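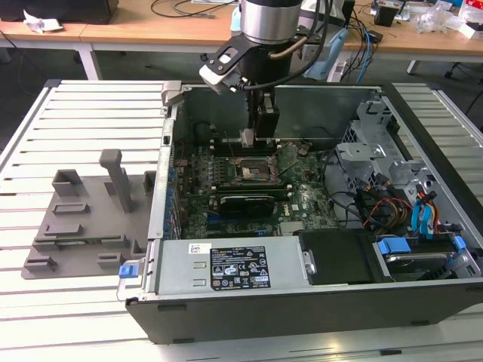

**Figure 4.** The open tower on the slatted table, with the gripper above the motherboard.

## 4.2 Rehearsal as a shared memory

When we first sat down with the members of the Lirham revival choir, we had rather expected to talk about the concert itself, and we came with a list of questions about the hall, the lighting and the order of the songs. It soon became clear that our hosts would much sooner talk about the rehearsals. Assunta Vitale, who had sung with the original group as a girl and rejoined it for the anniversary, spent most of our first afternoon telling us (with a good deal of singing to help her along) how the second verse of the old closing number had been learned, forgotten and learned again.

We take these accounts seriously as evidence. In the 42 interviews we gathered, the rehearsal room comes up far more often than the stage, and it comes up in fond and very particular terms: the radiator that knocked in the slow passages, the biscuits, the argument over whether the key should drop a tone now that everyone was older. Gualtiero Cattaneo, the accompanist, felt strongly that it should not. "The song was written up there," he told us, "and up there is where people remember it." He lost the argument, though he was still playing the introduction in the old key when we visited in October, and the singers waited patiently for him to come down and join them.

It is worth pausing on that word "remember", as our speakers used it in two quite different ways. For the older members it meant the sound of the first recordings, made at Plarkberg and played on the radio there for years afterwards. For the younger ones, such as Khôi Ngô, who grew up with his mother's cassettes, it meant something closer to family life, a song for washing up and long drives. Both groups spoke of "getting it right", and for a while neither quite noticed that they were after different things. Azra Trajkovski, who led the sessions, let the matter run for several weeks before she played everyone the two surviving versions, one after the other, and asked them simply to listen.

What followed was a lovely, muddled evening, and we have drawn on our notes from it at some length in the next section, where we turn to tempo and to the vexed business of the extra chorus.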